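# Two-arm cell, return to service after grip fault

Checked by: Siham Harb
Second check: Jyoti Chauhan
Date: 2018-12-31 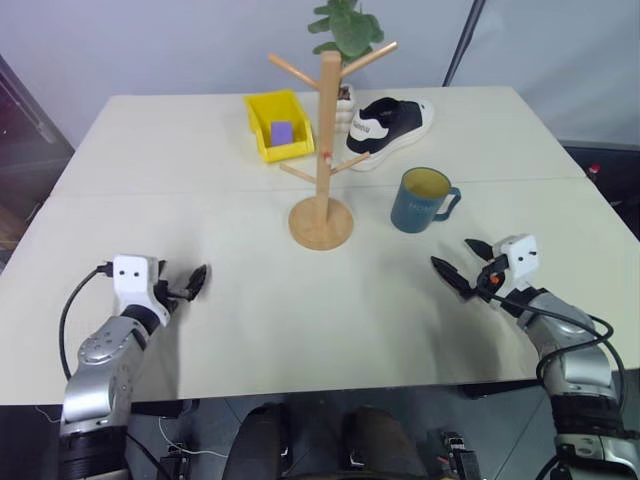 The fault we are closing out is the right gripper letting go part-way through a lift. It happened twice on the mug-hanging task, both times with the fingers reporting closed. The job is a fussy one for the grippers, as the handle has to go over a peg on the wooden mug tree and the fingers end up close to the post. The plant pot and the shoe sit right behind, so a bad release can knock more than the mug. Narendra Prajapati stopped the cell after the second drop and logged it under Usano.

## Before power

- [x] Emergency stop pressed, released, pressed again. Latches properly.
- [x] Both arms parked clear of each other.
- [x] Table bolts tight. *Front left took a quarter turn.*
- [x] Brackets under the front edge secure.
- [ ] Floor cables clipped. **Not done.** *Nobody is to walk between the arms and the table until they are. Clips are on order from Tomar.*
- [x] Wrist cable, left arm. No wear.
- [x] Wrist cable, right arm. *Sound, but the loop is wide and swings. Watch it when the forearm turns in. Re-tie in January with the other cable work.*

## Grippers

- [x] Finger screws, left. All tight.
- [x] Finger screws, right. *Two loose. Removed, cleaned, refitted with thread lock.*
- [x] Finger tips free of chips and grease.
- [x] Fingers open and close over full travel without sticking.
- [x] Closed position re-zeroed, right. *Was reading closed with a gap you could see light through. I take this to be the fault -- the loose screws let the finger creep and the zero went with it.*
- [x] Grip current, left: 205 mA.
- [x] Grip current, right: 215 mA. *Higher than the left but inside the limit on the Ludeck sheet. Record it again next time so we can see if it is climbing.*

## Powered, slow speed

- [x] Home both arms one at a time.
- [x] Stop button tested with each arm moving. *Both held. Slight sag on the left at the elbow, same as last check.*
- [x] Soft limit at the rear wall.
- [x] Arm-to-arm clearance over the middle of the table.
- [x] Mug lift and hold, right arm, 5 times. *No slip.*
- [x] Mug onto upper right peg, then lower right. *Lower peg is tight for room with the shoe where it is. Jyoti wants the shoe moved back for the full-speed runs. I agree.*
- [ ] Same at full speed. **Held over** until the floor cables are clipped.

## Software

- [x] Grip check now compares finger position with current before the lift starts. Previously position only.
- [x] Alarm raised on mismatch. *Tested by closing on nothing.*
- [ ] Ultivby log upload. *Timed out. Santosh Yadav is looking at it. Not a safety item.*

## Result

Slow speed only. One person at the stop button whenever the arms are live. Full speed needs the two open items above cleared -- cables and the full-speed run itself -- and a signature from Bimla Thakur.

Finger screws to be checked every 4000 cycles from now on. The old sheet gave no interval.

Signed: S. Harb, J. Chauhan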